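4.3 Cable faults during bimanual sorting

Of the 3,000 episodes attempted on the Simer cell, 627 ended in a stop that was not requested by the operator or the task script. Most were joint torque limits reached on contact with the table and were cleared by a restart. The remainder are treated separately in this section. In these, one gripper stopped responding while its arm went on following the commanded path.

The fault was first logged in August as a loss of communication with the left gripper. The controller held the last valid finger position and raised a warning, but the warning was not linked to the motion stop. The arm therefore completed its approach, lowered the fingers to grasp height and lifted again, with the finger opening unchanged throughout. In two episodes the other arm had already begun its own descent, and the two wrists came within the clearance set in Section 3.2. No contact was recorded.

Bench tests by Choo and Gebretsadik traced the loss to the gripper cable. Each cable is left with a free loop so that the wrist can turn through its full range. When the elbow is folded and the wrist turned outwards, the loop tightens and the load is carried by the connector. We repeated this posture 1,000 times on a spare arm with the supplied connector, and the link dropped intermittently well before the end of the run. With a clamp fitted behind the connector, the same test gave no dropouts.

The working layout is given in Figure 6. Both arms are fixed to the front rail, and a long length of cable stands clear of each one — the section of interest here. Thin sticks are picked from the table on the left, and the clear slotted rack is on the right.

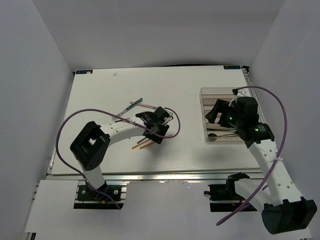 Figure 6. Sorting cell with the left gripper over the sticks and the right gripper over the rack. The gripper cables are purple.

Two changes were made. A lost gripper link now stops both arms within one control cycle, and the stop can be cleared only by hand. The wrist range was also reduced in software for postures in which the elbow is folded. The second change makes some stick orientations unreachable in a single grasp, and these are now turned first with a short push. We have not measured the effect of cable age, and the clamp has been tested only on the Gemton connector.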